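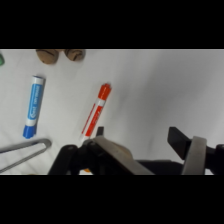
Vista da câmera do punho: marcador vermelho junto à garra, o azul à esquerda.

22 de agosto de 2022 -- avaliação do kit de garra Dimden, bancada 2

Segundo dia com o kit emprestado pela Lévesque. O prazo de devolução é sexta-feira e o Nazareno quer uma recomendação por escrito antes disso. Hoje só objetos pequenos sobre a superfície branca: marcadores de quadro, a alça fina de metal, os dois objetos redondos marrons lá no fundo.

Montagem: o flange encaixou sem adaptador. O cabo da câmera continua curto e puxa quando o punho passa de certo ângulo. A Yuzuki prendeu com abraçadeira no segundo elo e melhorou. Pedir cabo mais longo se ficarmos com o kit.

Calibração feita com a rotina do fabricante, 51 poses. O manual fala em dez minutos, levei quase meia hora porque a rotina parou duas vezes com erro de comunicação. Reiniciei o controlador e foi até o fim.

Marcadores: aproximação em diagonal, acompanhando a inclinação do corpo. Com os dois dedos abertos, o da direita tapa boa parte da vista na fase final e a ponta de baixo do marcador vermelho some atrás do mecanismo. O software da Skestar perde a estimativa de pose nesse ponto e passa a usar a última válida. Para objeto parado serve. Para esteira, não sei.

Alça de metal: a detecção oscila por causa do reflexo. Baixei a exposição e ficou mais estável, mas aí o sombreado do lado direito da superfície piora. Falta testar com luz difusa.

Registro: 1.456 quadros gravados, dos quais 859 com pose válida. Os outros ainda não separei por causa. Harvey, se você for mexer nisso, os logs estão na pasta do kit, não na do projeto Zuvance.

Preço: a proposta da Lévesque está em 1.846 por unidade, sem a câmera. A Yvette acha caro para o que faz, eu acho aceitável se incluírem as almofadas de reposição. Perguntar também sobre a garantia, a proposta não diz nada.

Pendente:
-- repetir a alça com luz difusa
-- testar as almofadas com força mínima
-- ver com o Percy se o firmware de fevereiro corrige o erro de comunicação
-- esticar a cobertura da mesa, os vincos atrapalham a segmentação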